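Segmenting hand demos into steps – project report
Parisa Mazandarani, 11/27/20

What I wanted to do

My advisor's group had a pile of two-handed demonstrations and no good way to cut them up. You get one long stream of gripper poses and widths, and the planner wants short chunks like "reach," "grasp" and "place." Ynyr Gape had been doing the cuts by hand and was (understandably) sick of it. So I wrote a tool called Tisen that guesses the cuts for you.

How it works

The first version just looked at speed. If a gripper slowed down below a threshold, I put a cut there. Super simple, and it was fine on the big block tasks! Then I tried the tea box, where there are nine small compartments and the packets sit right next to each other. People slow down over and over while they line up the fingers, so I got cuts all over the place. 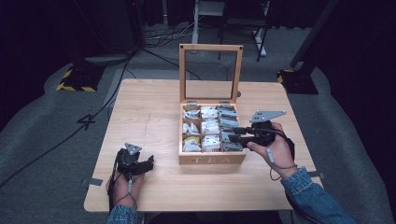
What I changed

I ended up adding 2 things. First, a cut only counts if the finger width changes soon after the slowdown. Second, each hand gets its own timeline, and I merge them at the end – before that, one hand waiting by the table would mess up the labels for the one doing the reaching. That bug cost me most of a week, mostly because my plots only showed the right hand. Oops.

Results so far

I ran it on 2,000 clips. Ynyr checked a batch of 10 against his own cuts and we disagreed on three, all of them regrasps. I still don't know what the right label for a regrasp is, and neither does he.

Still to do

Smooth the width signal, write real tests, and move the settings out of the main script and into a config file.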